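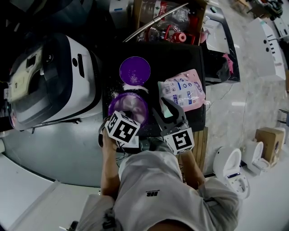 27/10/2022

Refill tasks are still the weak spot. The club has been working on household jobs with the hand-held grippers since September, and anything with a pouch and a tub goes wrong in the same way: the powder lands on the table and the lid.

Our target at Castberg is 12 clean recordings per session. Last time we kept 2. A recording is dropped if a marker cube goes out of view for more than 900 ms, or if the operator puts a gripper down part way through. Spills are kept and tagged, as the Greltier code needs to see failures too.

Notes for whoever takes the next slot:

Tilt the pouch slowly. The jaws grip plastic film well enough, but the pouch folds under its own weight and you lose control of the opening.

Keep the left cube away from the rim of the tub. It overlaps the edge in most of our takes and the pose estimate jumps.

White powder on a black table shows up well, so leave the table as it is. Wipe it between takes.

Recording 845 has a bad time stamp and should be left out of the training set. I have not found the cause. The Manalo script now checks for it on upload.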